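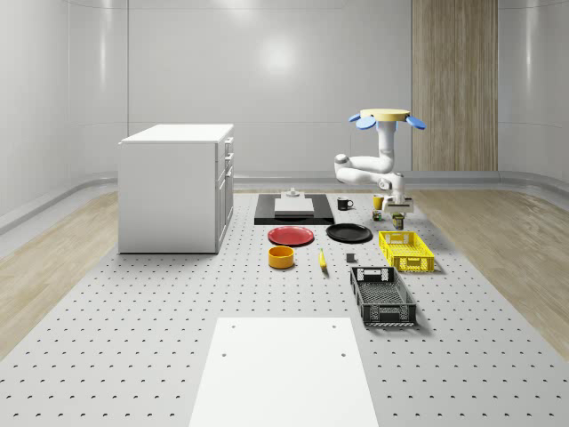 Setting up your first send in Zoltar takes one sitting, and I'd do it before you write a word of the actual email. I did mine backwards for the Naidu spring promotion in March and had to redo the whole list. Think of your segments like a white cabinet with drawers on top and tall doors underneath: small groups go in the drawers, your big general list goes behind the doors, and you don't mix them!

1. Open Audiences and click New Segment. Give it a name you'll still understand next year (mine was "stuff", please don't).

2. Upload your contact file. Ours had 1,970 rows and went through fine in one go.

3. Tick Remove Duplicates before you hit Import. It dropped 58 addresses from ours, mostly people who'd signed up at both the Durnlow and Grilevcombe stores.

Caution: Import can't be undone. Save a copy of your file first.

4. Go to Sender Details and fill in the reply address. Use one that somebody reads - customers do write back.

5. Send a test to yourself and open it on your phone as well as your computer.
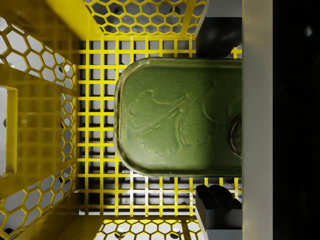
Sivaprasad Pisharody wrote in to say that step 5 deserves more space, as his subject lines kept getting chopped on his phone, and he now stops at 56 characters including the store name. I've started doing the same and I like it.

6. Set the Batch Size to 200 for your first campaign. You can raise it later under Delivery.

Note: if you change the batch size while a campaign is going out, the new number only kicks in on the next campaign.

7. Pick a time, click Schedule, and check that the status says Queued. If it still says Draft, you've missed the reply address - go back to step 4.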